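A visit to the open day at the Geson works, Clurnbridge

I went to Clurnbridge in August, by the early bus, because my neighbor told me that the Geson works opens its doors only once in the year. The ride takes longer than the timetable promises. From the stop you walk along the canal and then up a short hill, and there are no signs until the very last corner, where somebody had tied a paper arrow to a lamp post.

Geson makes things for kitchens out of wire: dish racks, plate stands, baskets for fruit, hooks. I have two of their old baskets at home, bought used, and one of them is older than me. So I was curious to see the place where they come from. The entry was free, but you had to put your name on a list and take a pair of safety glasses. Mine were too big and I held them with one hand for most of the morning.

Our guide was Maya Nassar. She started in the packing department and now plans the work for the whole bending shop. She spoke fast and walked fast, and the group of 20 people was often stretched over half a corridor. Those in front heard everything and those at the back, like me, heard the second half of the sentences.

We began in the wire store. The wire arrives in big coils, and it must first be pulled straight before it can be cut. The straightening machine is called the Hovar by everybody in the building, after the town where it was bought. It is very loud. The cut pieces fall in a long tray, and a man takes them out by the handful and knocks them on the table so that the ends are level. He did this with such an even rhythm that a small girl in our group began to clap with it.

After this comes the bending. I had thought that all of it would be automatic, but the handles and the side loops of the smaller series are still bent by hand over a steel form. Ms. Nassar let us try. My loop was a sad thing – one side went up and the other went somewhere else. A retired plumber in our group made a perfect one at the first attempt and was given it to keep.

The welding we could see only through a window of dark glass. Then there is the paint line, where the racks hang on hooks and travel slowly through the oven. The season colors were cream, a brick red and the dark green which they have had in the catalog for many years. They told us that on a good day 3000 pieces go through the line, and that on the day before our visit it was 2273, which they considered a bad day. There had been a problem with a hook.

From there we were brought upstairs to the showroom, a quieter room with light wooden tables, where the finished articles stand and where you are permitted to touch.
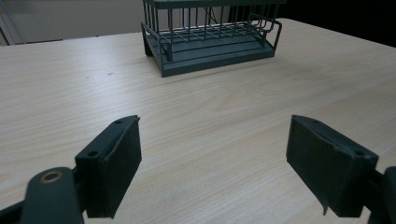

What interested me the most was the question of the base. My old baskets have none, they stand on the wire itself and over the years they made small scratches on my shelf. Ms. Nassar explained that customers complained of the same thing, and so the company began to offer racks with a solid base under the bars. It makes the rack heavier, and not everybody likes this. A lady next to me said that she prefers a rack she can lift with one finger. I would take the heavy one, I think, but I have a small kitchen and I would need to measure first.

I also asked about the distance between the bars. They have tried different ones, and for dinner plates they always come back to the same. For saucers it is too wide and the saucers lean. There is an insert for this, but it is sold separately.

At the end there was coffee and a walnut cake from the Harb bakery, which is in the same street and opened a window only for the visitors. I recommend the cake. The factory shop is on the ground floor and sells the second choice, pieces with a small fault in the paint, at a lower price. I bought a plate stand for nine dollars and I needed a long time to find the fault. It is on the underside, near a weld.

Some practical notes for those who want to go next year. Wear closed shoes, they send you back if you come in sandals. The stairs to the showroom are steep and there is no elevator for visitors. The tour in the morning is better, the heat from the oven gets stronger after noon. The last bus back leaves a little before six, and the next stop with a bench is at the bottom of the hill.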